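Finger gap drift on the Fogh grippers: what went wrong and what I changed

9 July 2023

4 min read

The symptom first. Out of 126 garment folding recordings, 30 had a finger gap that did not match the video. The log said the fingers were closed on cloth. The video showed daylight between the pads. The error grew over a session and went away after a restart, so my first guess was a software clock problem. I spent two evenings on that and got nowhere.

The setup is a pair of hand-held Fogh grippers, one per hand, logging to a small Morkix recorder. The gap is not measured at the pads. It is computed from an encoder in the body, through the linkage, using a zero that is taken once when the recorder boots. Anything that moves between the encoder and the pad after that point goes straight into the data as an error.

Thick knitwear is the worst case I have. A thin cotton shirt gives a clean closed reading, and an offset of a millimeter is obvious in the plot. With a folded hem the pads stop well short of each other, and the same offset looks like a slightly thicker hem.

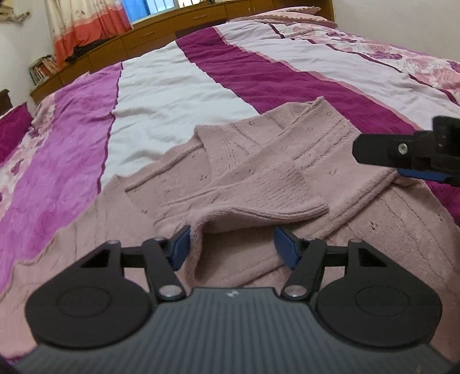 Pads on either side of the hem, pink knit.

I pulled recording 806 apart because it had the largest error. The offset did not grow smoothly. It moved in small steps, and each step lined up with a hard squeeze. That ruled out the clock, which would have drifted whether or not I was gripping anything.

The cause was a clamp screw inside the right unit, where the encoder magnet is held on its shaft. The screw had backed off. Under load the shaft turned slightly inside the magnet holder, and the encoder missed that part of the motion. A restart took a new zero and hid the problem until the next hard squeeze. None of the outside joints were loose, which is why my visual check before each session never caught it.

There was a second fault, and this one was mine. The Fesava import script has a filter that drops recordings with a negative gap. I had widened its limit last August to get a batch through and never set it back. With the original limit, the bad unit would have been flagged on the first day.

The repeat test is simple. Open fully, log the gap, make a few hard grips on the thick fold, open fully again and compare. The two open readings should agree to within the encoder noise.
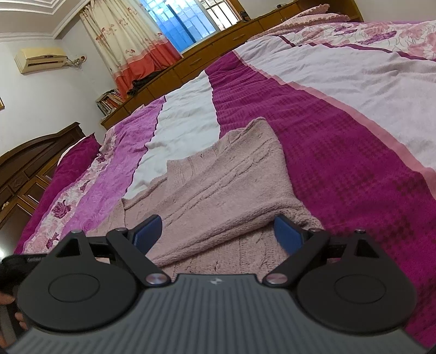
Changes

1. Clamp screw cleaned and refitted with medium thread locker. Paint mark across the screw head and the holder.
2. Open and closed zero check at the start and end of every session, both units. If the readings differ, the session is set aside.
3. Import limit back to the original value. The script now prints the limit it used.
4. The 30 bad recordings are out of the Lemuddale set. I looked at correcting them from the video, but the steps are hard to place when the pads are buried in cloth.

Still open: I have not checked whether the left unit has the same screw with no thread locker on it. It has shown no offset so far. I will open it when the spare magnet holder arrives.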